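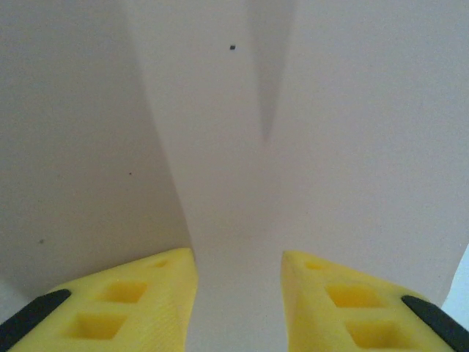

Asatum Clarinet Reed Case, 10-Slot

The Asatum holds ten B-flat or A clarinet reeds on a flat glass bed, each in its own numbered channel. Reeds are retained at the heel by a sprung bar, so the tip is not under load while stored. German-cut reeds fit. Bass clarinet reeds do not; see the Grimanus case, which has 4 wider slots.

A humidity pack fits under the bed in a vented tray. The pack is sold separately. Replace it when the contents feel stiff through the wrapper.

Specifications
Capacity: 10 reeds
Weight, empty: 200 g
Bed: ground glass, removable
Shell: walnut, oil finish
Closure: magnetic
Gasket: silicone, replaceable

Care
Wipe the glass with a damp cloth. Do not use alcohol on the shell. Let reeds air for a few minutes before closing the lid after a rehearsal or concert.

Availability
The current run is 500 cases, numbered on the base. Orders placed through Zollthorpe ship with one spare gasket. The earlier Egan model is discontinued, but its glass bed is interchangeable with this one and remains in stock as a spare part.

Designed by Iraklis Katsaros. For ensemble orders and engraving, write to Delwyn Kereama at the Zollthorpe parts desk.

Page updated January 27, 2026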